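**发件人：** Heriberto Sandoval
**收件人：** Batton 采集规范讨论列表
**主题：** Re: 双手持夹爪叠衣服，规范第四章到底管到哪一步？

各位好，

Arvid 这封信我昨晚读了两遍，读完就睡不着了，爬起来把第四章从头改了一遍。先谢谢他！这个列表安静了好一阵，终于有人把衣物这一章拎出来认真挑毛病，我高兴得很。他的原信我分段引在下面，逐条回。信很长，赶时间的人可以直接翻到后面的草稿。

> Arvid Hägglund 写道：
>
> 大家好。我在 Workau 这边带一个小组，按 Batton 规范做家庭环境的手持夹爪采集，主要是叠衣服、铺床单、收毛巾。一月到现在交了 1490 段，审核退回 59 段，这个数我能接受。让我难受的是另外 329 段：没有退回，但是两个审核员给的标签对不上，最后都进了“待议”文件夹，一直躺在那儿。
>
> 我把待议的看了一部分，问题集中在第四章。第四章写杯子、盒子、抽屉都很清楚，写到衣服就只有一句“参照刚性物体执行”。衣服怎么参照刚性物体？

“怎么参照刚性物体”这句我要贴在显示器上。那句话是我写的，我认。当时衣物任务只占很小一块，我们几个人赶着把第四章发出去，想着以后再补，然后这个“以后”就没有来。Contreras 那边的同事去年也提过，我回了一句“下一版处理”，现在翻出来看脸有点热。

不过我想替刚性那几节说一句：开口大小、接近方向、松手条件，这三样搬到衣服上还是有用的，只是判据得换。杯子的“抓稳”看的是相对指尖有没有滑动，衣服一直在变形，拿滑动来判，每一段都不合格。

> 具体说几件事。
>
> 第一，什么叫“抓取开始”。现行文字是“指尖首次接触物体的时刻”。叠衣服的时候，指尖常常先在布面上推一下，把布拱起来一道褶，再合拢去夹。接触早就有了，夹住是后来的事。我的人有的标推的那一下，有的标合拢的那一下，差得很远，你们统计抓取时长的时候肯定是乱的。

对，统计确实是乱的，我去年做时长分布图的时候看到两个峰，还兴冲冲地以为发现了两种操作风格（在组会上讲了十分钟！）。现在想想，那两个峰里面恐怕有一个是标注习惯。

我的提议是拆成两个事件：`contact` 和 `pinch`。`contact` 照旧，第一次碰到布就算。`pinch` 定义为两片指垫之间夹有布料、并且开口停止减小的时刻。开口读数夹爪自己就有，标注员只要在画面里确认指垫中间确实有布。推褶的那一段落在两个事件之间，我们白白多得到一段很有价值的数据，推褶这个动作本身就值得学！

有人会问，开口停止减小怎么算。厚布会被慢慢压扁，读数会一直往下爬。我在草稿里写的是连续 8 帧读数变化小于分辨率的两倍。这个数是我拿自己手边的几件毛衣和几条毛巾试出来的，样本很寒酸，请大家拿自己的数据砸它。

> 第二，左右手。规范要求给每只夹爪一个角色，“主”或者“辅”，整段不变。两只手叠一件卫衣，前半段左手压着右手拉，后半段反过来。整段不变没法标。我们现在的办法是看谁动得多谁就是主，这个办法很蠢，我知道。

不蠢，我们也这么干过。问题在于动得多的那只手往往只是在赶路，从衣服这一头挪到那一头，真正决定衣服形状的可能是夹着布纹丝不动的那只。

我想干脆取消整段的主辅，改成逐事件的状态，每只夹爪各自一条时间线，状态只有四个：空闲、移动、接触、夹持。谁主谁辅让下游自己去推，推错了也能重算。标注的工作量会多一些，这个我不想瞒大家，Priltiletti 里面现在只支持一条时间线，要加第二条得等他们改界面。我已经写信去问了，还没有回音。在那之前可以先用两遍标注的笨办法，一遍标一只。

顺便说，两只手的录像一定要分别标注、再对时间。有人图省事，只看其中一路就把两只手都标了，另一只手有一半时间在视野外面，或者扫过去糊成一片，靠猜。猜出来的标签比没有标签更麻烦，因为后面没有人知道它是猜的。

> 第三，模糊。附录里写“夹爪运动模糊的片段应予退回”。照字面执行，叠衣服的数据可以退回一大半。人叠衣服就是快的，我让采集员慢下来，出来的动作像在水底下，根本不是人平时叠衣服的样子。我个人宁可要一点模糊。

完全同意，水底下那个比喻太准确了！我见过一批慢得出奇的数据，每个动作之间停一拍，训练出来的策略也学会了停一拍，在那儿发呆。

附录那句话的原意是针对本机的指尖区域：装在这只夹爪上的相机，看自己的指尖必须清楚。另外一只夹爪、另外一只手，从旁边经过时糊掉，属于正常。原文写成“夹爪运动模糊”，没有说哪一只，这是文字的毛病。新稿改成“本机指尖区域”，并且只在 `contact` 到松开之间做要求，移动途中不管。

Arvid，你那退回的 59 段里面，如果有因为另一只手糊了而退的，请捞回来重新提交，不用走申诉。注明“按第四章新稿”就行，我来收。

> 第四，背景。采集都在真人家里，床上、沙发上，什么都有。有字的毯子、墙上挂的东西、柜子顶上摆的杂物。第二章说“采集面应整洁单一”，第六章又说“鼓励真实环境”。我的采集员问我听哪一章的，我说听第六章，因为我喜欢第六章。请给个正式的说法。

听第六章。我也喜欢第六章。

第二章那句写在前面，是从早期桌面采集的文件里继承过来的，那时候大家都在灰色桌布上夹积木。家里的花毯子对叠衣服来说简直是宝贝：颜色一块一块的，衣服边缘压在不同底色上，分割模型最容易犯懒的地方全给你逼出来。谁要是把毯子撤掉铺白床单再录，我会伤心的。

但真实环境有一条硬线，我要放在很显眼的位置，就是墙上和柜子上的东西。照片、证书、信封、药盒、屏幕，这些在开录之前要处理。规范第六章现在只写了“注意隐私”四个字，等于没写。草稿里我展开了。装饰画可以留，家人的照片不可以留，分不清的时候当作照片处理。毯子、抱枕上印的字没有关系，那是花纹。

> 最后一个小事：衣服的初始状态要不要统一？有的同事认为每段都应该从平铺开始，这样好比较。我反对，但是我讲不出特别硬的理由，只是觉得从晾衣架上收下来的衣服没有一件是平铺的。
>
> 以上。语气如果有点冲请包涵，我是真的想把这批数据做好。
>
> Arvid

语气一点也不冲。

初始状态这个，我给你补一个理由：平铺开始，等于把最难的那一步交给人在录像之前做掉了。从一团衣服里找到领子、找到袖口、找到下摆，这一步恰恰是大家都做不好的。每段都从平铺开始，机器学会的就只剩对折。

所以草稿里规定了三种初始状态，团状、半摊、平铺，采集员开录前口头报一个，比例由各组自己定，但交付时要写明。我本来想规定比例，写了又删了，各家的任务不一样，管太细没有意思。

还有一点是我自己加的，Arvid 没有提：重叠。衣服叠到后来，一夹下去夹到几层？规范里从来没有写过这件事。夹一层和夹两层，出来的结果天差地别，尤其是夹下摆的时候，把前后两片一起夹起来是对折，只夹起一片就成了开口袋。我在标签里加了一个层数字段，取值为“单层、多层、看不出”。请大家多用“看不出”，不要不好意思。厚布拱成一个圈被夹在指垫之间，从本机相机的角度常常真的看不出里面是几层，硬填一个没有好处。

下面把改过的页面整页贴过来，方便在邮件里直接批注。列表网页版和文本版都能看。

---

## 第四章 4.7 节　柔性衣物的双夹爪操作（草稿）

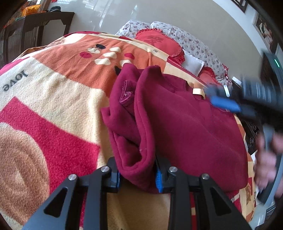 *本页最后修改：2023年8月1日 · 修改人：H. Sandoval · 状态：征求意见*

**4.7.1 适用范围**

本节适用于用两只手持夹爪整理、折叠单件衣物的采集任务，采集面为床、沙发或铺有织物的桌面。床单、被套等大件暂按 4.9 节执行。袜子配对另行规定。

像图中这样酒红色的厚衣服，指垫夹住的是拱起来的一道布褶，标签应为：近处夹爪“夹持”，部位填“其他”，层数填“看不出”。右侧那只夹爪在这一路画面中模糊，其状态以它自己的录像为准，不得从这一路推断。

**4.7.2 开录之前**

- 衣物口袋清空，拉链、扣子保持平时的样子，不必特意拉好。
- 采集面上的毯子、床品原样保留，图案和文字不作要求。
- 视野可能扫到的墙面、柜顶、床头，检查一遍。人像照片、证件、单据、药品、开着的屏幕，取下、翻面或遮住。装饰画可以保留。无法判断是装饰画还是家人照片的，按照片处理。
- 两只夹爪各做一次全开、全合，开口读数归零。
- 采集员口头报出初始状态：团状、半摊或平铺。
- 两路录像用同一个动作对时。推荐两只夹爪指尖在视野中央轻碰一次。

**4.7.3 事件定义**

`contact`：任一指垫首次触及衣物。推、压、拨、拱都算。

`pinch`：两片指垫之间有衣物，且开口读数连续 8 帧变化小于分辨率的两倍，取这一段的第一帧。

`release`：开口读数开始增大，且衣物随后脱离至少一片指垫。取增大的第一帧。布料粘在指垫上没有立即脱开的，仍取增大的第一帧，并在备注里写“粘连”。

`slip`：夹持状态下衣物从指间滑脱，开口读数没有主动增大。`slip` 之后若再次夹住，另记一个 `pinch`，不要把两次合并。

标签边上的小布标、磨出的毛边、线头，不单独计为接触对象。夹到布标按夹到它所在的部位标注。

**4.7.4 夹爪状态**

每只夹爪一条时间线，状态取“空闲、移动、接触、夹持”之一，首尾相接，不留空隙。取消原“主”“辅”角色字段，旧数据里的该字段保留不动，不再新填。

一只夹爪压住衣物、没有夹紧，也属于“接触”。在 Priltiletti 支持双时间线之前，每段分两遍标注，文件名末尾加 `_L` 或 `_R`。

**4.7.5 部位与层数**

部位：领口、肩、袖口、袖身、下摆、前后身、口袋或帽子、其他。

层数：单层、多层、看不出。

“看不出”为正常取值，审核时不得因此退回。两个审核员一个填“多层”、一个填“看不出”的，取“看不出”，不进待议。

**4.7.6 画面质量**

1. 从 `contact` 到 `release`，本机指尖区域应能辨认指垫和被夹布料的边界。
2. 另一只夹爪和持夹爪的手出现运动模糊，不作为退回理由。
3. 画面四角暗角不作要求。
4. 采集员按平时的速度操作。审核员发现刻意放慢、动作间明显停顿的，可以退回，并说明。

**4.7.7 失败片段**

没有叠好的也要交。夹空、滑脱、叠歪以后重来，整段保留，结尾标 `incomplete` 或 `retry`。不得剪掉中间失败的部分再拼接。

**4.7.8 与其他章节的关系**

第二章“采集面应整洁单一”不适用于本节。附录中关于运动模糊的条目，在衣物任务中以 4.7.6 为准。隐私要求以 4.7.2 和第六章中较严的一条为准。

---

草稿到这里为止。还有几个我拿不准的地方，写在下面，请随便开火。

**部位表里的“其他”。** 我怕它变成垃圾桶。一团衣服夹下去，标注员看不出是哪里，点“其他”最省力。可是要他们硬猜是前身还是袖子，又违反我自己刚才说的话。也许应该像层数那样，部位也单给一个“看不出”，“其他”留给腰带、流苏这种真正表外的东西。写到这里我觉得就该这么改，4.7.1 里那个例子也得跟着换。先放着，听听你们怎么说。

**4.7.6 第四条。** “刻意放慢”谁来判断？我和 Contreras 的审核员各看同一段，很可能一个说慢一个说正常。Arvid，你手上有没有同一个人、同一件衣服，不带夹爪徒手叠的录像？有的话可以拿来当参照，定一个相对的倍数。手持夹爪肯定比徒手慢，慢多少算合理，我心里没有数。

**对时的轻碰。** 有同事反映指垫碰多了会起毛、移位。我用的那副还好，你们的呢？如果指垫真的受影响，可以改成两只夹爪同时对着同一个闪光点。我不太想再加设备，入户的时候包里已经够满了。

**旧数据。** 那 329 段待议的，我建议按新稿重标，不要投票表决旧标签。重标的活我这边可以分担一半，正好检验一下新定义好不好用。要是重标以后两个人还是对不上，那就是草稿的错，我继续改。

**双时间线的格式。** 我打算两条时间线共用一个时钟，单位用毫秒，从对时动作那一刻算零点。有人习惯用帧号，可两路录像丢帧的位置不一样，帧号对不起来，我被这个坑过不止一次。4.7.3 里的“8 帧”按各自录像的帧来数，交付文件里换算成毫秒。这一句应该补进正文，刚才贴的时候漏掉了。

另外想问一句做床单的各位：4.9 节你们用得顺不顺？床单四个角拉开的时候，两只夹爪离得很远，互相都看不到，“接触”和“夹持”的判据是不是和衣物一样能用？如果能用，4.9 可以大大缩短，直接引用 4.7.3。我对床单没有手感，只叠过自己家的，叠得也不好看。

批注请直接回在对应的条目下面，别另开主题，上回另开了几个主题以后我找都找不到。反对的意见也请写到列表里来，私下发给我的我也会看，但是别人看不到，太可惜了。改定以后我会把版本差异单独发一封，标注员只看那一封就够。

Arvid，Workau 的采集员如果愿意，请他们也订阅这个列表吧！他们天天拿着夹爪跟布较劲，肯定有一肚子话想说，第四章早就该由他们来骂。

Heriberto

又及：4.7.2 里“拉链、扣子保持平时的样子”，有人已经来问，敞着的开衫算不算平时的样子。算。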